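What Happens at a Concert?

A concert is a performance of music for an audience. The main hall at Kotport holds 3,000 people. Before a band plays, its members test every microphone. This is called a sound check. 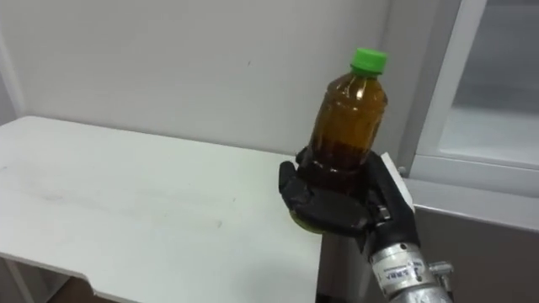

A small bottle with a green cap.

Many concerts have 2 parts, with an interval between them. During the interval, visitors may buy a drink or stretch their legs.
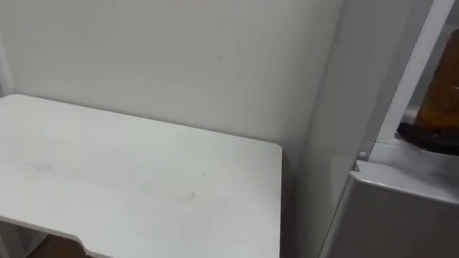

When the second part begins, the lights are lowered again and everyone returns to their seats. Some bands play one more song at the very end. This is called an encore.

Loud music can hurt your ears. Children visiting the hall may borrow ear defenders from the desk on Clomville Street. Please return them before you go home.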